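Halluveo Countertop Shelf and Card Holder Set

Sold together or separately by Bratura
Item 2000 (shelf), item 500 (card holder)

We started selling the Halluveo shelf because we kept running into the same problem in our own kitchens, and from the letters we get it sounds like a good many of you have it too. The counter fills up. A jar gets left out after breakfast, then the snack box joins it, then a pack of sponges you meant to put under the sink, and before you know it you're rolling out dough on a patch the size of a dinner plate. A small shelf that sits right on the surface gives all of those things somewhere to go, and you still have them at arm's length when you want them.
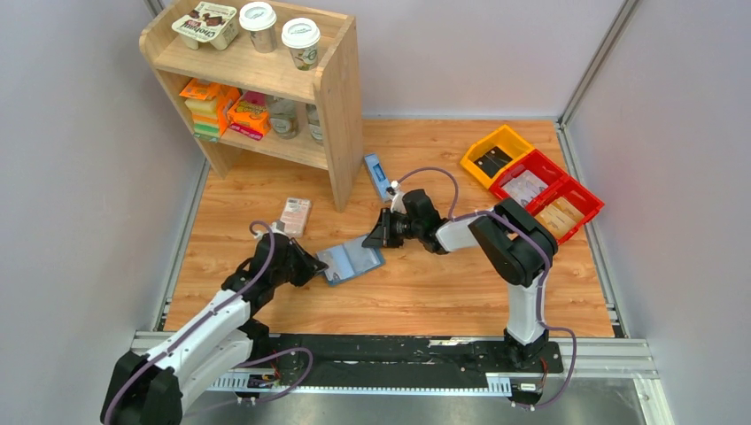 The shelf comes in light wood, with flat side panels and rounded upper corners that are kind to sleeves and elbows (and to small children who come around the counter faster than they should). We sand it by hand before it leaves the shop. Please do expect a bit of variation in the color from one shelf to the next - it's wood, and we rather like it that way!

People ask us what goes where, and of course it's your kitchen, so please yourself. We tend to put the light, grab-and-go things up top, a yogurt pack or a couple of lidded paper cups, and keep the glass jars on the lower board where the side panels give them a little shelter. Sponges still in their packaging do nicely down there as well. If you bake a lot, try your jars of raisins and chocolate chips on it for a week and see whether you ever want to put them back in the cabinet.

Putting it together takes one screwdriver and a cup of coffee. The screws are packed in a paper envelope taped to the inside of one of the boards, so do check there before you write to us (we've all thrown one away at some point). Stand the side panels up first, fit the boards loosely, and only tighten everything once the shelf sits square on the counter.

The card holder

Now for the other half of the set, which started life as a little extra and has become a favorite all on its own. It's made for us by Prasertsri, and it keeps loyalty cards, recipe cards cut down to size and those appointment cards from the dentist in one flat, tidy place. Lots of customers keep it on the counter next to the shelf, and others tell us it went straight into a handbag and never came back to the kitchen.

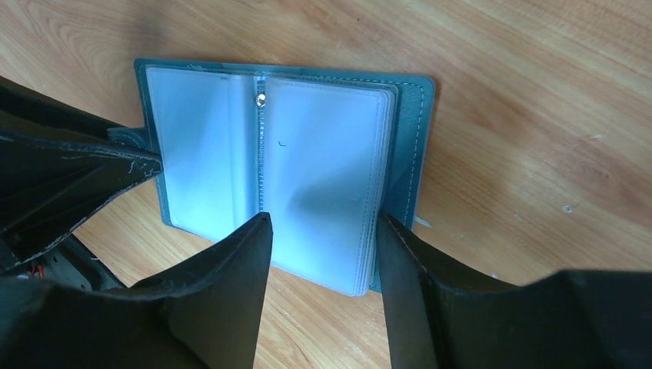
Choosing a color was the hardest part for us, and we went back and forth over it for most of the spring. The sample that won everybody over was the deep teal, which looks very handsome against a warm wood top, with pale stitching following the border and softly rounded corners. Open it out flat and you'll find a smooth, translucent pocket on the left, the place we'd suggest for the card you reach for most often. The cover is a leather-like material, so a barely damp cloth is all it needs for cleaning.

Care

Wipe the shelf with a soft cloth and mild soap, then dry it straight away. A little food-safe oil 2 times a year keeps the wood looking its best. Please don't put any part of it in the dishwasher, and don't leave the card holder on a sunny windowsill or near the stove.

Ordering

The set ships in one box, and orders placed by noon on Wednesday go out the same week. If you'd like to see it first, our friends at Plurudside keep a shelf on display in their kitchen department and can order the holder for you as well. Returns are welcome as long as the shelf hasn't been oiled - just pop everything back in its original packaging and include your order slip.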